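4. Household chores: where the two-arm cell stands

4.1 Scope of this section

Sections 2 and 3 dealt with the shop-floor tasks (bin sorting, label side up, carton closing). Those are chores of a kind too, but the parts are stiff and the jigs do half the work. This section takes the household set. We ask a plain question of each chore: could you leave the machine to it while you went and made the tea? For most of the set the answer is no. For a couple it is close.

The household set was drawn up by Ita Doherty from time diaries kept by staff and their families, then pruned to what can be done on a table. No stairs, no wet work, no hot surfaces. What's left: folding tea towels, pairing socks, clearing cutlery into a drawer tray, emptying a soft bag, refilling a soft bag, closing a zipper. Six chores. The last three are usually one job for a person and we split them only for scoring.

4.2 Why the soft bag

Soft bags were not in the original plan. Trevor Mottram argued for them early and was right. Towels and socks are well covered in the literature and have turned into a benchmark of their own, with flat starts and friendly colours. A bag is what people put down on the table when they get home. It has an inside and an outside, it sags, its opening moves when you touch it, and the thing you want is generally half under a flap of cloth. A child of four can get a lunch out of one. We wanted to know how far off four we are.

The chore as scored: an item sits in a pocket, at least partly visible. The cell has to hold the pocket open with one arm, take the item out with the other, and set it down on the table within the marked area without dragging the bag off. Each of those is its own sub-score. No credit for an item that comes out because the whole bag was upended, which the policy discovered by itself in June and was very pleased with until we changed the rule.

4.3 Cell and policy

Two arms, fixed bases, parallel two-finger grippers, one camera at each wrist. No overhead camera for the bag chores. We had one for the shop-floor set and dropped it here on purpose – a kitchen doesn't come with one and we felt it flattered the results. Control runs on the Dritside stack, unmodified apart from the gripper force cap, which we lowered so that a zipper pull could be held without being bent.

Demonstrations were collected by teleoperation, 2,000 in total across the six chores, of which 1,006 are bag chores. The lopsided split is deliberate. Jirayu Intarasuk and Ailbhe Foley did nearly all the operating between them. Their styles differ a fair bit: Foley pinches the rim of the pocket from above and lifts, Intarasuk slides a fingertip in along the zipper and pushes outward. We kept both and did not label them. More on whether that was wise in 4.6.

Training followed the Drenetti recipe with the schedule from Section 2. Nothing was tuned per chore. We are aware a per-chore tune would lift the zipper numbers; the point of the paper is a machine that does the house, so we left it.

4.4 What the wrist sees

Most of the difficulty with bags, in our view, is a seeing problem before it is a grasping problem. At reach distance the wrist camera gives a close view of cloth, the gripper's own fingers, and whatever bit of the other arm happens to be nearby. Dark cloth folds into itself and the folds look like openings. An opening looks like a fold. The policy has to commit to one of them from a view in which the item may be a small patch of colour, and once the fingers move in, they hide the very patch they were aiming for. 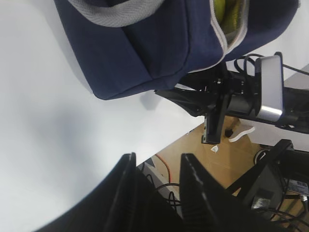 Figure 4. Bag chore, wrist view. The item is in the open pocket toward the right end of the bag, partly hidden by the fabric.

The second problem is agreement between the arms. Each wrist has its own view and the two overlap only for part of the reach. When the holding arm lets the rim slip by a centimetre, the taking arm often doesn't see it, and carries on to where the opening was. Operators deal with this by watching both feeds and by pausing. Our operators pause constantly, it's in the logs, little half-second rests before each commit. The learned policy picks up the pauses but not, as far as we can tell, the looking that goes with them. It waits, then does what it was going to do anyway.

Third, lighting. A pale tabletop is bright, a dark bag isn't, and auto exposure on the wrist cameras hunts between the two as the wrist tilts. We fixed exposure halfway through collection. Episodes before the fix were kept in. Removing them made towels slightly worse and bags slightly better, and neither change was large enough to argue over.

4.5 Results

Evaluation was 50 trials per chore, bag and item placed by someone who had not seen the training layouts (Siobhán Dolan in all cases, working from a shuffled deck of placement cards). A trial was stopped at the first safety stop or when the time ran out. Time limit was 5 minutes for every chore, which is generous to the point of being silly for cutlery and was still not enough for the zipper.

Results in order, best to worst. Cutlery into the tray: solved, for our purposes. The odd teaspoon goes in upside down and we don't score that. Tea towels: good on a flat start, poor on a crumpled one, same as everyone else finds. Socks: good at picking, weaker at pairing, and the pairing errors are nearly all navy versus black under warm light, which two of the authors also got wrong. Emptying the bag: mixed, see below. Refilling the bag: poor. Closing the zipper: not yet. It managed it now and then, and when it did it looked lovely, but we would not call it a skill.

For emptying, the sub-scores say more than the total. Finding the pocket is mostly fine. Holding the rim is mostly fine for the first few seconds. The loss is in the handover from holding to taking: the taking arm crowds the holding arm, the control layer slows both to avoid contact, the cloth relaxes while they dither, and the rim is lost. After a lost rim the policy recovers about as well as a person wearing oven mitts. It tries again from the same side. Then again from the same side.

Glossy items did better than matte ones. We had expected the opposite becuase of glare. Our best guess is that a highlight that shifts with the wrist marks out the item from the cloth, which has none to speak of. We did not design a test for it and so can't claim it.

4.6 Failures worth writing down

Mixed styles. Training on both operators' rim grasps gave a policy that sometimes starts one and finishes the other. It comes in from above as Foley does, then pushes outward as Intarasuk does, and shoves the bag along the table. Style labels would probably sort this. A rerun on one operator's data alone fixed the shoving but also lost most of the recoveries, so there is something in the mixture we want to keep.

Drift toward the table edge. Every failed push moves the bag a bit, and the pushes favour one direction since the taking arm does. Over a long trial the bag walks. We added a check that ends the trial if the bag passes the marked line. A household robot would need to notice this and drag the bag back. Ours has no such behaviour and no demonstration in which one was needed, the operators being too tidy.

Cable snags. Arm cables brushing the work is an engineering matter and not a learning one, but it cost us trials and so it is in the table. Shorter runs, more clips. The Stoica brackets we fitted later are better in this respect.

Overconfidence on empty pockets. Given a bag with nothing in it, the policy still reaches in, closes on cloth, lifts, and reports done. All our demonstrations had an item. Obvious in hindsight. Anyone collecting for this chore should include empties from the first day, we did not and there is no cheap patch.

4.7 Time and attention

Speed matters less in the home than the automation literature lets on. A bag emptied in four minutes is fine if no one has to stand there. What counts is how often a person is called over. By that measure the cell is ahead on cutlery, level on flat towels, and well behind on anything with a zipper. Setup time should be added in as well: for the bag chores Dolan reckoned she could have emptied the bag herself several times over in the time it took to place it properly and step clear of the light curtain.

Drinness, who lent us the second arm and have an interest in the answer, asked whether the bag chore could be made to work with a stiffened pocket. It can. Sew a strip of boning into the rim and the sub-scores for holding go up sharply. We report this in the appendix and leave it out of the main results. Redesigning the luggage is a fair approach on a shop floor, where one owns the luggage. In a house, people bring the bag they've got.

4.8 What changes for Section 5

Three things carry forward. Style labels on all new demonstrations. Empty-pocket episodes in the mix. And a shared state between the wrists so that a slip seen by one arm reaches the other before it commits; a first version is running and is described in 5.2 along with its own set of problems.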